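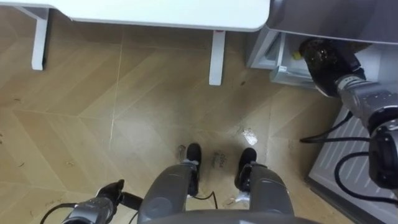 September, 14:00. Floor finish trial, second round, Nostdale samples.

Coat 1 of the Verlow hardwax oil went on panels A to D this morning, thin, with a white pad. Panel D had the water pop first and took noticeably more oil. Color is more even than on A, but the grain is raised and will need a pass at 120 before coat 2.

The Drurkari lacquer on E and F leveled well. Slight orange peel near the short edge of F, probably too much on the roller. Left it alone.

Rub test on last month's panels, felt block, 2000 strokes each, gloss read at 60 degrees:

- oil, two coats: down 17 percent, dull track visible in side light
- lacquer, two coats: no change worth recording
- lacquer over oil: peeled at one corner, test stopped

Not going further with lacquer over oil. The Mercado data sheet allows it after full cure, and ours may have been short of that - the cure log has a gap.

Open: grit for the intercoat sand. 80 is far too coarse, scratches still show through on B. Order more white pads. Humidity meter needs a new battery before coat 2.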